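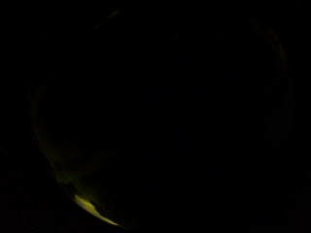 Attachment 1: round rim, bright sliver at lower left, rest dark

Ticket 221
Site: Perkville, ground floor kitchen
Subject: Lights under the wall cupboards going out
Status: Open, waiting for part

Reported
The Vollex strip lights under the wall cupboards go off without warning, usually in the evening. The ceiling light stays on. Switching off at the wall and back on brings them back for a while. Attachment 1 shows a curved edge with a thin pale yellow highlight, a dull yellow-green glow up the left side, and almost nothing else to make out.

First reply
Please check that the plug on the driver is pushed fully home and tell us how long the lights stay on after a reset. Also let us know if any other sockets are affected.

Update from site
Plug was firm. Lights stayed on for about 70 minutes, then went off again. Kettle and fridge sockets fine. Nothing tripped at the board.

Visit notes
Arrived 4 pm. Driver is a Flolard unit, fitted on top of the end cupboard behind a stack of baking trays. Casing too warm to keep a hand on. Moved the trays and left the driver in the open. Lights on at 4.20, off again at 5.45. No change to the fault, only slower.
Swapped the strip nearest the window with the one by the door. Both work in either place, so the strips are not the cause.
Checked the joints between strips. One connector was loose and has been pushed back in. Made no difference.

Cause
Driver cutting out when it gets hot. It was fitted in July and should still be covered.

Action
Replacement ordered from Gökçe, part 899. Delivery quoted as 8 working days. Old driver to stay in place until then but keep the trays off it. Use the ceiling light for cooking and switch the strips off at the wall overnight.

Update from site
Trays now in the bottom cupboard. Can the new one be fixed to the wall instead of sitting on top?

Reply
Yes, if the lead reaches. Will bring a longer one.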